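Objet : Re: [literie-occasion] Les « 200 nuits d'essai » et le reste
Date : 2 octobre 2020

Bonjour à toutes et à tous,

Je reprends le message d'hier, parce qu'il est passé sans discussion et que ça m'étonne un peu de cette liste.

> J'ai acheté le Dralla en juin, avec les 200 nuits d'essai. Le
> vendeur de chez Zeltstead m'a assuré qu'il était traité contre
> les acariens « à vie » et qu'il n'y avait donc rien à faire,
> même pas de housse. Je dors mieux, j'ai moins le nez bouché
> le matin, je recommande. Et pour l'entretien, leur produit
> Gajewski en poudre suffit, une fois par saison.

Je veux bien croire que vous dormez mieux. Mais un matelas neuf après un vieux, tout le monde dort mieux dessus les premières semaines, et l'été les fenêtres restent ouvertes. Je ne vois pas comment on attribue ça à un traitement dont le vendeur n'a même pas donné le nom. J'ai demandé la fiche technique deux fois. J'ai reçu un dépliant avec une feuille verte et le mot « pureté ».
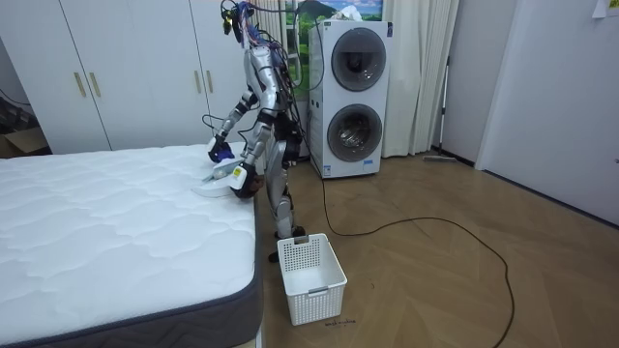
Faut-il se passer de housse quand le matelas est vendu comme traité ? Gardez la housse : elle se lave à 60 degrés, le matelas non, et un traitement de surface ne vous dira jamais quand il a cessé d'agir.

Sur le « à vie », j'aimerais qu'on me précise la vie de qui. La garantie Dralla, en petits caractères, couvre l'affaissement de la mousse au-delà d'une certaine profondeur, mesurée par leurs soins. Elle ne dit pas un mot du traitement. Quant à l'essai, relisez le point 11 des conditions : le retour est refusé en cas de tache, quelle qu'elle soit, et c'est l'enseigne qui décide de ce qu'est une tache. Dormir 200 nuits sans housse, sur un tissu blanc, puis le rendre impeccable — bonne chance.

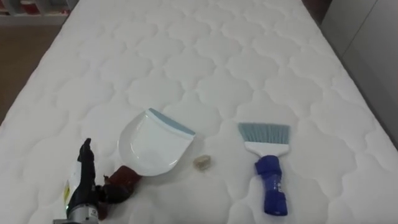 Et je ne parle pas des frais de reprise, qui n'apparaissent qu'au moment où l'on remplit le formulaire. Chez Dateo c'est à peine mieux : le montant est écrit, mais dans la rubrique « livraison », où personne n'irait le chercher.

Pour la poudre Gajewski, j'ai lu la composition. Du bicarbonate et du parfum. Le bicarbonate atténue les odeurs, je ne le conteste pas, je m'en sers aussi, acheté au kilo pour trois fois rien. Qu'il « assainisse en profondeur », il faudrait le démontrer. J'ai suivi la notice à la lettre sur le matelas de la chambre d'amis : saupoudrer, attendre 2 heures, aspirer. Ça sentait la lavande. Le reste, je n'en sais rien et eux non plus, je le crains.

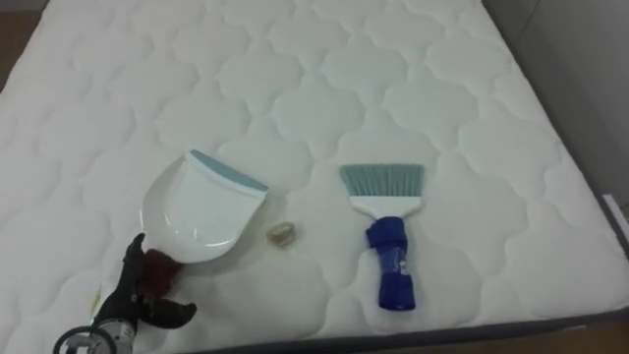
J'ai gardé le matelas précédent 13 ans, ce qui est trop, avec pour tout entretien une housse lavée régulièrement, le lit laissé ouvert le matin et l'aspirateur aux changements de saison. On le tournait tête-pieds quand on y pensait, donc rarement. Il s'est creusé au milieu comme tous les autres. Je ne prétends pas que ma méthode soit la bonne, je dis seulement que je n'ai pas vu de comparaison sérieuse qui donne envie de payer davantage.

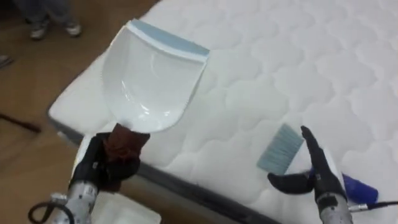
Surmatelassage blanc à motif arrondi, bande latérale gris foncé.

Trois choses que j'aimerais savoir, si quelqu'un ici a l'information :

— le traitement est-il dans le coutil ou pulvérisé dessus après coup ?
— quelqu'un a-t-il réussi à se faire rembourser en entier par Zeltstead, frais de reprise compris ?
— la housse d'origine du Dralla se retire-t-elle ? La fermeture existe d'après la notice, mais la même notice déconseille de l'ouvrir.

Je précise que je n'ai rien contre l'auteur du message, ni contre la marque. Si on me montre une mesure faite par quelqu'un qui ne vend pas le matelas, je la lirai volontiers et je changerai d'avis s'il le faut. Pour l'instant j'ai un dépliant.

Merci de répondre sur la liste et pas en privé, que ça serve à ceux qui hésitent encore avant les soldes.

Bien à vous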